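Round Nine and I Still Can't Feel My Toes

So we lost. Again! By 2 points, to a side we beat in the preseason with half our backs away, and I drove home with the heater on full and the radio off, which my husband will tell you is how he knows the score before I'm through the door.

I should say for anyone new that I follow Cudeck in the district rugby league (women's and men's, but this post is mostly the women, because they're the ones currently breaking my heart). I've been going since my cousin played in the second row, and when she gave it away I just never stopped turning up. The season ticket lives in my glovebox. The folding chair lives in the boot. I have opinions about the canteen's gravy that I've been asked not to repeat.

Anyway. Wallner away, July, kick-off at 2 in the arvo, wind coming straight off the paddock behind the northern goalposts. We won the toss and ran into it, and I still don't know why. If you've ever been to Wallner you'll know the wind drops at three, near enough every time, so whoever has it first gets the good of it and then nobody gets anything. We did exactly that to them last year! Their captain must have been laughing all the way to her end.

The first twenty minutes were grim. Every kick we put up came back over our heads, and our fullback did about a week's worth of running. They scored out wide off a bomb that bounced sideways, then again from a scrum right on our line. Ten-nil and I hadn't even opened the thermos.

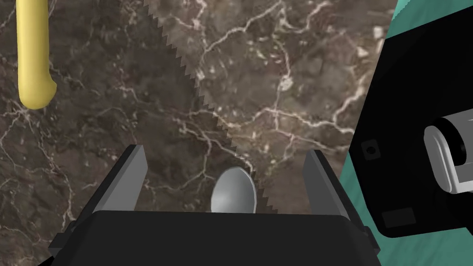

Shivam Mittal reckoned we should have gone to short dropouts as soon as the second try went in, and that he'd have taken the risk of losing one rather than handing them the ball at halfway with the wind behind them. He said it loudly, too, and a couple of the Wallner people on the fence agreed with him, which didn't help my mood.

I think he's right, annoyingly. We've only tried the short one a couple of times all year and we got it back against Hiletti, down at their place, when everybody was so surprised that our lock just fell on it. But you've got to have practised it, and training has been washed out more than it's been on. The top oval is a bog. They've had the girls doing sprints in the car park under the lights.

What I will say is that the last ten minutes before the break were the best football I've seen us play since the semi. Bianka Sárközi came on at hooker and the whole thing sped up. She's quick off the ground, she doesn't look at where she's passing (terrifying, but it works) and she'd gone herself from dummy half before their markers were even square. Forty metres, then a flat pass to the winger and in under the posts. I yelled so hard that my beanie came off. Ten-six at the half.

Second half, wind gone, as predicted by me and every other person with eyes. We had all the ball. We had two sets in a row on their line and came away with nothing, once from a knock-on and once from a forward pass that I'm prepared to argue about until I'm dead. Then they kicked a penalty goal from right in front, twelve-six, and you could hear our bench go quiet.
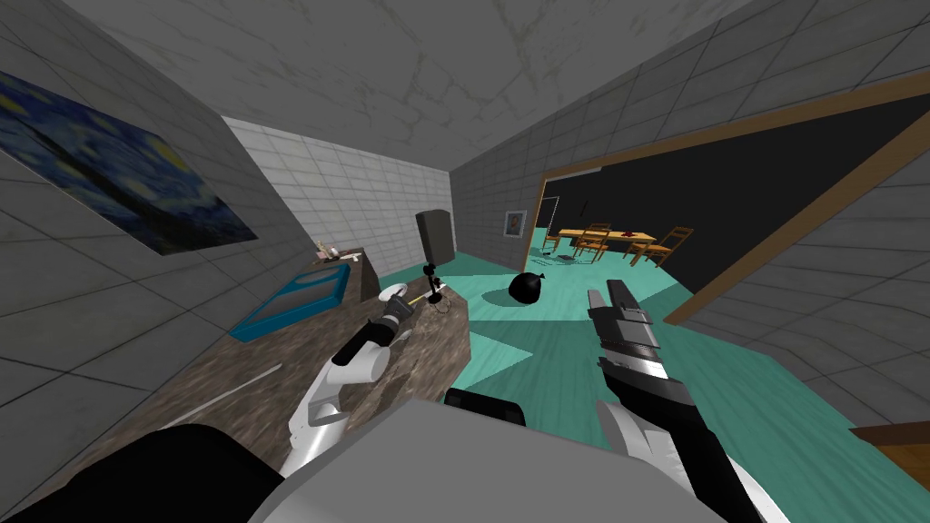 With four minutes to go we finally got one. It was a scrappy old thing, a grubber that hit somebody's shin and sat up, and our centre dived on it in the corner. Twelve-ten. The conversion was from the sideline, and it started right and stayed right. I thought it was going over. The kicker thought so too, because she had her arm halfway up. It went past the outside of the upright and that was the game, really, because they got the ball back from the kick-off and just sat on it.

There were 200 people there on a freezing day, going by what they announced over the speaker, and that's not bad for a ground where you have to walk across a cattle grid to get to the loos.

Where does it leave us? Fifth, with Istetti at home next and then the bye. Istetti have lost three on the trot but they've got their big front rower back from a shoulder, and she's the one who ran over the top of us in round two. I'd start Bianka this time. I know the thinking is that she's better against tired legs, but we keep being ten points down before she gets a run, and I'd like to see what happens when we aren't. I'd also like us to pick the right end if we win the toss, please and thank you.

Home game, so I'm on the gate from noon till the reserves finish. Come and say hello and bring the right change, the card reader's been playing up. And if you picked up a green beanie at Wallner, it's mine and I'd love it back.

Comments (4)

maroonsocks: Forward pass was not forward. I was dead in line with it. Still filthy.

Deb from the hill: It was a bit forward, love. Agree about starting Bianka though, the attack looks like a different team with her on.

T. Wallner supporter: Good game and fair play to your girls, we were hanging on at the end. Beanie is at our canteen, behind the pie warmer.

maroonsocks: @Deb we can't be friends any more

Recent posts

Mud, Sprints and the Car Park Lights
How We Pinched One at Hiletti
My Team of the Season So Far (Don't Yell at Me)
Why I'll Always Sit on the Eastern Side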